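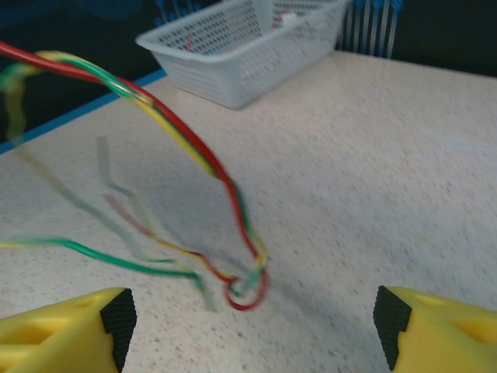 Buying a Two-Arm Work Cell: Frequently Asked Questions

Last updated April 14, 2018

These are the questions Kedevwood gets most often from shops pricing their first bench. Answers by Anathi Nel and Beat Gisler.

What should I budget for first?
The table, the rail and the posts. Buyers tend to price the arms and leave the rest for later, then find the bench they own is too shallow. Get the bench quoted together with the arms.

Do I need two arms?
For wire, usually yes. A loose wire moves when you pull on it, and a second arm can hold the other end. For sponges and other parts that keep their general shape, one arm is often enough to start with.
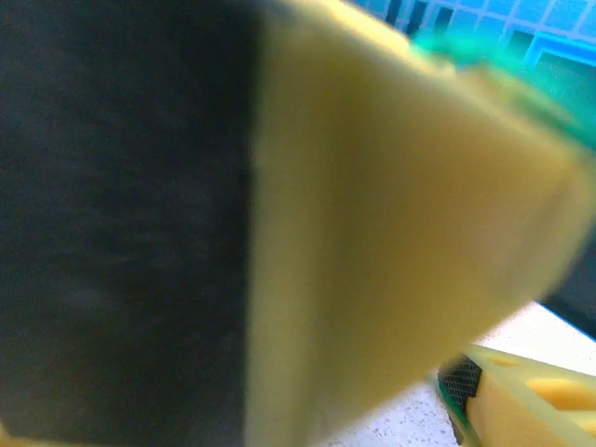 Photo: Kedevwood

Are the fingers included in the price?
One pair per arm. Treat fingers and pads as consumables and give them their own budget line. We suggest ordering 8 spare pads with the first shipment. Pads for soft foam and pads for thin wire are sold separately.

How much floor space does a cell take?
Less than most people plan for, but leave room to reach the rail from the front – that is where the arms are mounted and where you will do most of your service work. 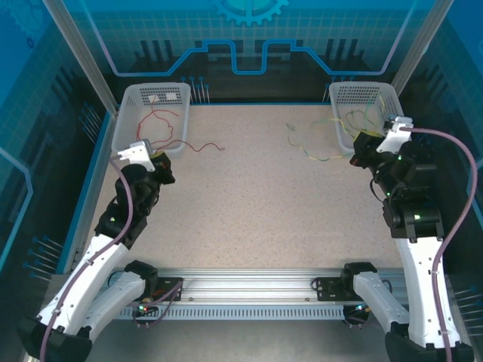
Both arms on the front rail, with a basket of wire on each side.

What about cables?
Ask for the length you need at full reach. Cables that run along the arm need slack at the wrist, and replacing short ones later costs more than ordering them right. The cable kit is 200 per arm.

Can I use my own baskets and trays?
Yes. Send us two of each before you order. Siyabonga Kruger at our Sallalholm shop checks the rim height against the gripper and will tell you if a riser is needed.
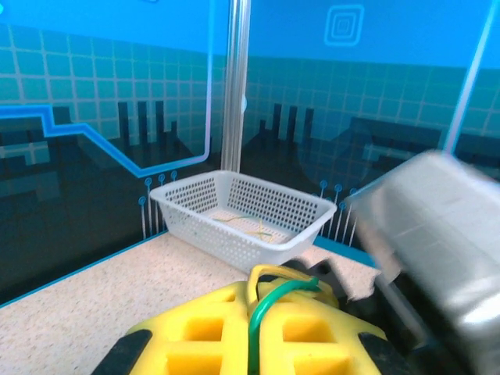
Yellow and green wire at the basket.

How much should I set aside for setup?
Plan on 3000 for installation and the first round of training. Travel is billed separately. Sites ordering after October should allow for the new rate sheet.

Can I lease?
Leasing is handled by Cerau. Write to Chrysoula Dimitriou in our office for the current terms.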